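The rulebook for letting a robot near the laundry at Suritz runs to 7 pages, and Anwara Gamage wrote most of them after watching a machine lose an argument with a hooded top.

Rule one is that no garment may be pulled once a cord has gone out of sight. The arm must stop, let go and start again, however close it was to a tidy fold. Rule two says that a person may not reach in to help, a temptation Gamage compares to finishing a slow talker's sentences.

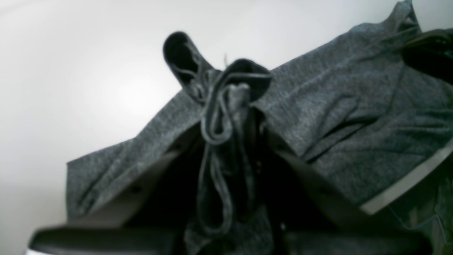 Grey knit, drawstring and two gripper fingers, at the Suritz workshop.

Drawstrings get a page and a half to themselves. Buttons get a paragraph. Socks, after a bad week in January, are "out of scope".

The rival code from Vondham is far grander and defines "fabric" twice, differently. Gamage has read it on the train and admires the binding.

Her own draft goes next to Weven, where five people will be asked to follow it without having met her. She expects complaints about page 4, which requires every failed fold to be written down, including the ones that looked all right from the door.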